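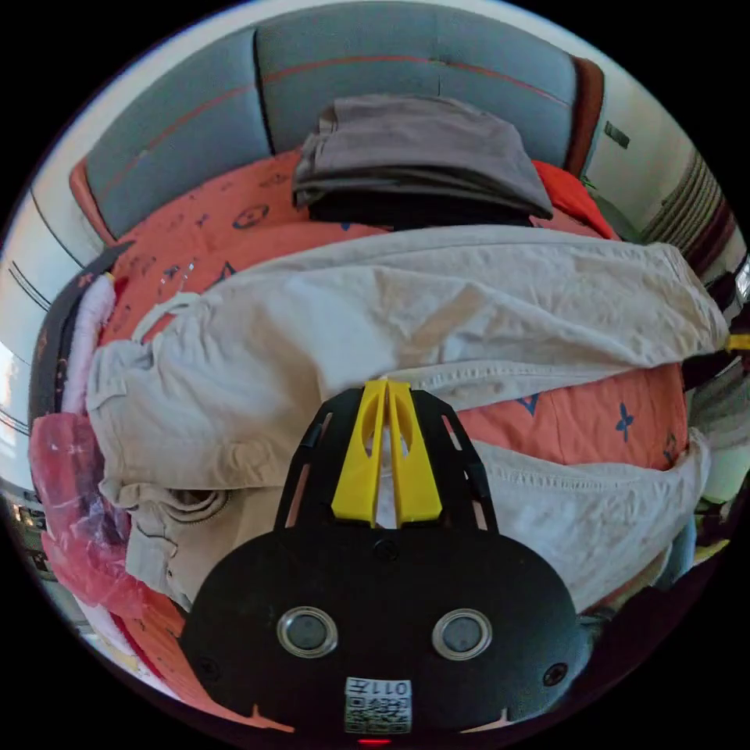 Marla Tadberg

Print | E-mail

If somebody in your house has started streaming games in the evenings, you already know how sound travels! Ours set up in the spare bedroom in July, and for a good while the whole family went to bed listening to one side of a very lively conversation. A few small things have helped us, and none of them cost much.

Start with the door. Foam weatherstrip around the frame and a draft stopper along the bottom will do more than those thin foam squares - I bought a pack of 42 and most of them are still in the closet. Hang the heaviest curtains you own, even if they're ugly, and put a rug under the chair.

Next, get the microphone off the desk. A clamp arm with a folded washcloth under the clamp takes care of most of the keyboard thumping.

Dust the back of the computer every couple of weeks, with everything switched off and unplugged, and keep it 7 inches or so from the wall (mine used to be jammed right up against it).

And do agree on a quitting time. We settled on 11 on school nights, a little later in the summer, and there's a note taped to the monitor.

Print this page | E-mail to a friend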